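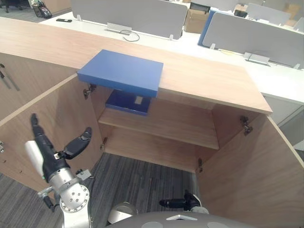 Cedstead Puts 500 Board Games on Loan, Asks Only That You Bring Back the Dice

CEDSTEAD - The Cedstead Public Library will start lending board games in March, ending a long stretch in which residents had to buy their own reasons to argue with family.

The Clotasska Game Shelf opens with 500 titles, picked from more than 4000 donated over the winter. The rest were duplicates, had pieces missing, or were the same trivia game from the same year, which Cedstead seems to have received as one town-wide holiday gift.

"We had a lot of confidence in the public and a lot of small plastic bags," said Suleiman Idahosa, who runs adult programs at the library. "Both are being used up faster than planned."

Cardholders may borrow 2 games at a time for 31 days. Idahosa said the loan period was set after staff tried to finish a game of Povenari, a trading game about river ports, over a series of lunch breaks. They are still playing. The library owns one other copy, and it can be reserved.

Each box has been checked against its parts list. Missing pawns have been replaced with buttons where the rules allow, and the rules have been read generously. Fines will not be charged for lost pieces, though borrowers are asked to own up at the desk. House rules may be written on the card inside the lid - in pencil, please, and without naming relatives.

Shelving and storage were paid for by Tomić Hardware on Mill Street, which also gave the library a label maker. Staff describe the label maker as "very popular" and have asked that it be returned to the front office.

An open play night will be held every Wednesday at 6:30 p.m. in the reading room. Beginners are welcome, as are experts who can explain a game in under ten minutes. Coffee is free. Red wine and anything involving melted cheese should stay at home.

Games can be reserved at the front desk or through the library catalog, under "Games, Board." Anyone still hoping to donate a trivia game is asked to call first.

Media contact: Suleiman Idahosa, Adult Programs, Cedstead Public Library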